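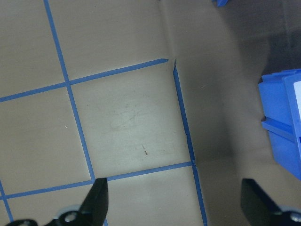 Covering and Marking Out a Worktop: Your Questions

By the Flisosetti workshop desk
Updated in October

We get a lot of letters about protecting a table before a craft afternoon, and even more about painter's tape, so we've gathered the ones that come up most and answered them as fully as we can. Get yourself a coffee, we do tend to go on a bit!

What should I put over the table first?
Anything thin, flat and pale will do nicely. We like a sheet of plain card or heavy paper in beige or light gray, mainly because blue tape shows up so well on it and small parts are easy to spot. If yours came off a roll, leave it under some books overnight so the ends stop curling.

Why painter's tape and not masking tape?
You can use either, and plenty of our readers do. Painter's tape peels away more kindly, though, and you'll be glad of that when you want to shift a line over a little. A 60-yard roll lasts us most of a season, even with the children helping themselves to it.

Do my lines have to be perfectly straight?
Goodness, no. Ours slope a bit more often than we'd like to admit. If you're marking out places for sorting beads or laying out quilt pieces, a rough grid works every bit as well as a ruled one. For cutting to size, please do get the ruler out.

How big should the squares be?
Big enough for your largest piece with room for your fingers beside it. I'd start with one generous square in the middle of the table and let the others fall where they may (you can always split one later with another strip).

Should the strips cross, or just meet?
Both are fine. Crossing is quicker and holds the sheet down better, while meeting end to end leaves fewer ridges for paper to catch on. We mix the two on the same table all the time.

How long can I leave the tape down?
Check the label on your roll, as they do vary. On a bare wood table we lift ours the same evening, pulling back slowly and low to the surface. If a corner sticks, stop and come at it from the other end.

Can I use the sheet again?
Yes, please do! Turn it over once the first side gets scruffy, and store it flat behind a cupboard.

263 shares | 41 comments
Join 3198 readers of the Flisosetti newsletter
This site uses cookies. Accept | Manage settings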